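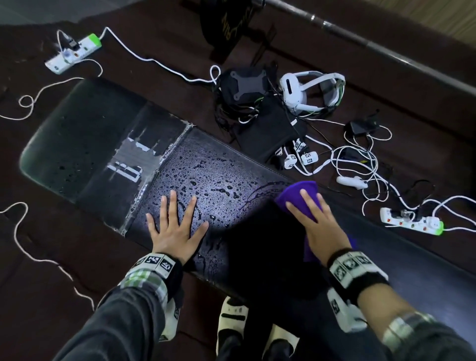

Clovilis パッド用クリーナー(8倍希釈タイプ)レビュー 黒いベンチの清掃で使った記録

2019-08-13

トレーニングベンチの座面清掃用に購入した中性クリーナーである。原液を水で8倍に薄め、スプレーボトルで吹いて布で拭き取る。購入価格は約2,000円。4月から継続して使用しているため、使用感をまとめておく。

対象のベンチ
黒いパッド張りのロングベンチ。クッションは途中に継ぎ目があり、その周辺は表皮が剥がれて白っぽくなっている。継ぎ目には透明テープを貼ってある。新品のベンチであればどのクリーナーでも大差は出にくい。劣化した表皮でどこまで使えるかが今回の関心である。

希釈と噴霧
原液の粘度は低く、計量は容易。水に入れて軽く振れば均一になり、沈殿は見られない。泡立ちは弱い。
噴霧すると表面で大小の水滴になり、そのままでは広がらない。界面活性剤の量が控えめなのだと思われる。水滴同士がつながって筋になる程度まで吹き、片手で座面を押さえながら布で伸ばすのが最も効率がよかった。クッションが沈むため、押さえないと布の圧が逃げる。
ボトルのトリガーは重め。噴霧の粒も粗く、Modcombeの霧吹きに詰め替えたところ改善した。詰め替える場合は希釈日をボトルに書いておくこと。

拭き取り
布は紫色のものを折って使用した。四つ折り程度の厚みが扱いやすい。布が水を含みすぎると濡れた筋が残るので、面を替えながら拭き、最後に乾いた布で仕上げる。一度で済ませようとすると曇りが残る。
汗による皮脂汚れは1回の拭き取りでほぼ落ちる。靴底の擦れ跡は薄くなるが消えない。ベンチの角の丸い部分は汚れが溜まりやすく、2回拭きが必要だった。

劣化部への影響
剥がれた部分に液を直接吹くと、端から水分が入り込む。この部分は布側に液を含ませて軽く叩くように拭く方法に変えた。強くこすると剥離が広がる。透明テープについては、表面を拭くだけなら問題ないが、端に液が溜まると粘着が弱くなり、これまでに2回貼り替えた。クリーナーに補修効果や保護効果はない。表皮の傷みを目立たなくしたい場合は別途補修材を検討すべきである。

床まわり
液だれは床のマットにも落ちる。濃い茶色のマットでは跡は目立たないが、放置するとわずかに滑る。ベンチの近くの床に電源タップを置いている場合は、噴霧の前に離しておくこと。座面の高さから吹いた霧は想像より広い範囲に落ちる。

匂いと手荒れ
匂いは弱い柑橘系で、換気なしでも10分ほどで気にならなくなる。素手で使っても荒れは出ていないが、肌の弱い人は手袋を推奨する。

他製品との比較
以前使用していたNokineのウェットシートは手軽さで勝る。ただし長いベンチでは1枚で足りず、途中で乾く。面積あたりの費用は本品のほうが低い。水拭きのみと比べると、拭いた後のべたつきに明確な差がある。

評価
洗浄力 4/5
拭き取りやすさ 3/5
噴霧器の出来 2/5
費用 4/5

座面の長いベンチを頻繁に拭く用途には適している。表皮が剥がれている場合は直接噴霧を避けること。次回は詰め替え用を購入する予定。

関連記事
Nokine ウェットシート 厚手タイプの使用記録
Modcombe 霧吹き 詰まりの原因と分解手順
合皮の継ぎ目補修 透明テープと補修シートの比較
Caputo ジョイントマット 154日使用後の状態
床マットの選び方 厚みと沈み込みの測定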